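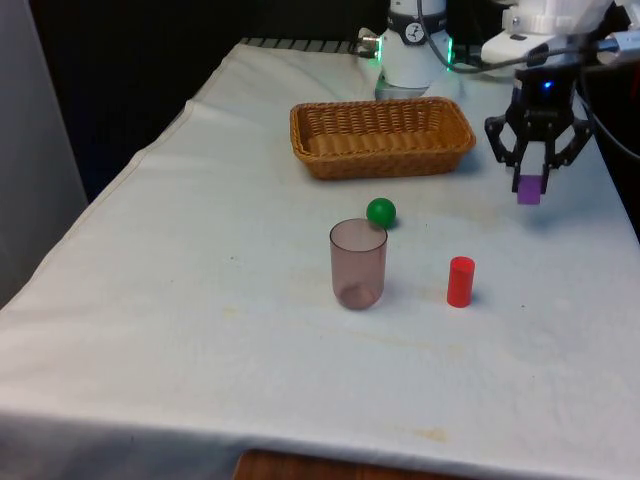
Wicker basket and cup on the white tablecloth

From: Yoshinori Ebihara
To: mesmont-travelers list
Date: 23 December 2021
Subject: Re: Mesmont hotel, room categories and the late ferry

Replying to the questions in order. The earlier message is quoted where needed.

> We have five nights in Mesmont in March and are trying to choose
> between the Hondell and the Kinnear. The Hondell site lists "lake
> side" and "lake view" at different prices. Is there a real
> difference, or is it the same room sold twice?

There is a real difference. "Lake side" means the room is in the east wing, which faces the water, but the lower two floors look straight into the boat sheds. "Lake view" is the same wing from the third floor up. The rooms have the same floor plan and the same bathrooms. The price gap when I booked was 14 a night in local money, and I would pay it for a stay of more than two nights.

The hotel will not guarantee a floor at booking. It will note a request, and in my case the request was honored once out of two stays. If the floor matters, book the "lake view" category and do not rely on the note.

The Kinnear has no lake rooms at all despite the photos on its home page, which were taken from the public terrace across the road. It is quieter, the beds are better, and breakfast is included in every rate. The Hondell includes breakfast only on the flexible rate.
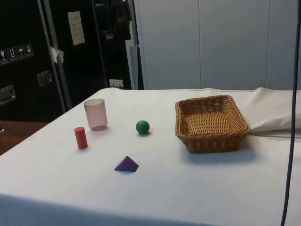 Breakfast at the Hondell runs until 10 on all days in the off season. Coffee is from a machine. Eggs are cooked to order if you ask at the hatch by the kitchen door — there is no sign for this. At the Kinnear everything is brought to the table and you mark a card the night before.

> Second question is about getting there. The timetable shows a late
> ferry from Brallel but the hotel told us not to count on it. We land
> in the afternoon and would rather not spend a night in Brallel.

The late ferry runs in March on Fridays only. The printed timetable marks this with a small letter next to the departure time, and the online version drops the letter. On other days the last boat leaves Brallel at 17:44. If your flight lands after 15:00 I would treat that boat as missed, given the bag wait and the bus to the pier.

The alternative is the road. Bus 59 leaves from the stop outside the arrivals hall and goes around the north end of the lake to Mesmont. It is slower than the boat but it takes luggage underneath and there is no change. Exact fare is not needed. The last stop is the market square, and the Hondell is uphill from there. The Kinnear is on the flat, two streets back from the square. With heavy bags this is worth adding to your comparison.

A night in Brallel is not a hardship if it comes to that. The pier hotel is plain and clean, and the first boat in the morning connects with nothing, so you can sleep in and take the second.

> Last thing: is the sauna at the Hondell extra? We got two different
> answers by email.

Both answers were probably correct. The sauna is free to guests in the morning session. The evening session is charged per person and must be reserved at the desk before noon. Towels are included in both. Robes are charged in both, unless you are on the flexible rate. The pool is outdoors and was closed on both of my off-season visits, so I would not choose the hotel for the pool in March.

A short list of what to settle before you pay:

1. Rate type. The prepaid rate at the Hondell cannot be moved to other dates, and a missed ferry does not count as a reason. The flexible rate can be changed until the evening before.

2. Arrival time. The front desk closes at night. Write to them with your expected time and they will leave a key in the coded box by the side door. Get the code in writing before you board.

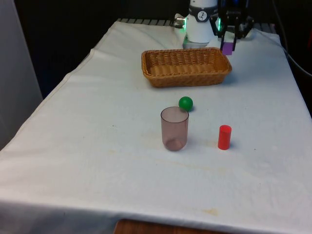
3. Local tax. It is not in the online price at either hotel and is paid at checkout, per adult per night. The Kinnear asked for it in cash. The Hondell took a card.

4. Heating. Rooms in the Hondell's east wing have their own control. Rooms in the old building do not, and the radiators there are turned down overnight. Ask for an extra blanket at check-in if you are placed on that side.

For five nights I would take the Kinnear on a weekday arrival by bus, and the Hondell if you can land on a Friday and use the late boat. I have no recent information on the restaurant at either one beyond breakfast. If someone on the list has eaten dinner at the Kinnear since the menu changed, please post it to this thread.

Y. Ebihara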